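Lorkberg Allotment and Orchard Society — Members' Forum
Board: Fruit growing
Topic: Guidance on the storage of pears

P_Tunstall (Moderator)
Posted 2021-06-14
Members are asked to comment on the draft storage guidance before it goes into the handbook. The draft states that pears should be picked while firm, held in a cool shed and brought indoors to ripen for four to six days. Comments should be confined to storage. Pruning has its own topic.
Phyllis Tunstall

woteck_plot16
I support the draft in general. I would ask that it name the test for ripeness, which is gentle pressure beside the stalk. Members who press the middle of the fruit will find that it has already gone soft at the core.

Cotirer
I must disagree with the period given. Four days is too long for an early variety in a heated kitchen. The guidance should tell members to inspect the fruit every day and should leave out any fixed number.

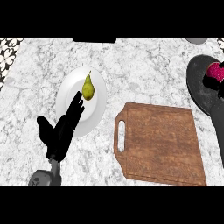 Green pear with speckled skin, on a white plate.

I would also point out that colour is a poor guide. Many varieties remain green when ready to eat, and members who wait for yellow will lose part of their crop.

feyisa_h
With respect to the previous contributor, new members do need a number. I stored 300 pears in trays last season and followed the six-day rule for the late varieties without difficulty. Daily inspection is sensible, but it is no substitute for a starting point.

Cotirer
Late varieties, yes. The draft does not distinguish between early and late, and that is my objection.

woteck_plot16
Could the draft also mention apples? Pears kept beside them ripen sooner — a matter raised at the June meeting and left out of the minutes.

P_Tunstall (Moderator)
The points on variety and on the stalk test are accepted and the wording will be amended. The period will remain, marked as applying to late varieties only. The note on apples will be placed under shed storage. Any further comments should be sent to me through the message system.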